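Games & Hobbies > Board Games > Chess > Stukard Folding Chessboard

The Stukard is a folding chessboard with dark and light grey squares inside a dark, raised frame. It suits a small table or a shelf.

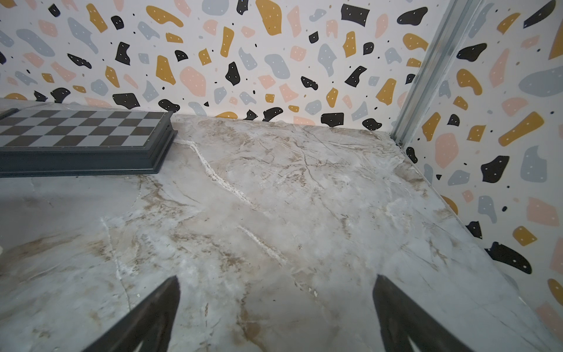 Stukard board on a marble-patterned top.

The frame has a stepped edge, so it is easy to pick up with one hand. Pieces are sold separately – most 2-inch sets will fit.
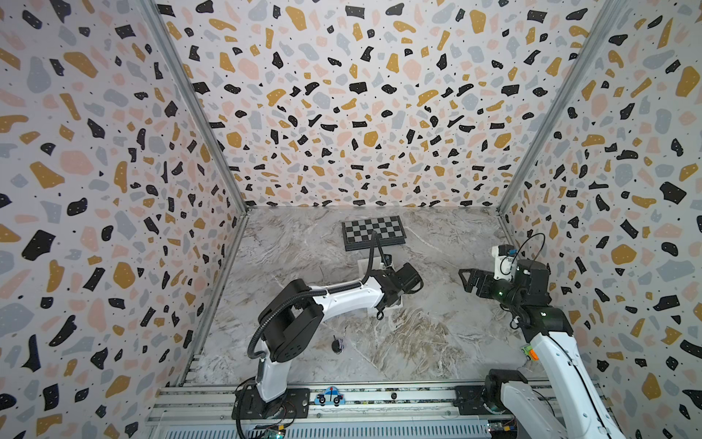
Wipe the squares with a dry cloth and fold the board before you put it away. Spare hinges are kept in stock, and orders placed by 2 pm leave the same day.

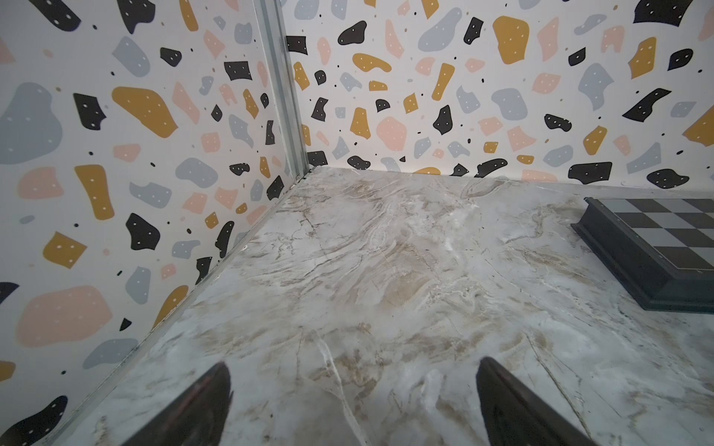 Corner of the board, with its raised frame.

Text by Ido Yadav, Product Editor

Returns are accepted within 14 days. The next batch of 300 boards is due in February.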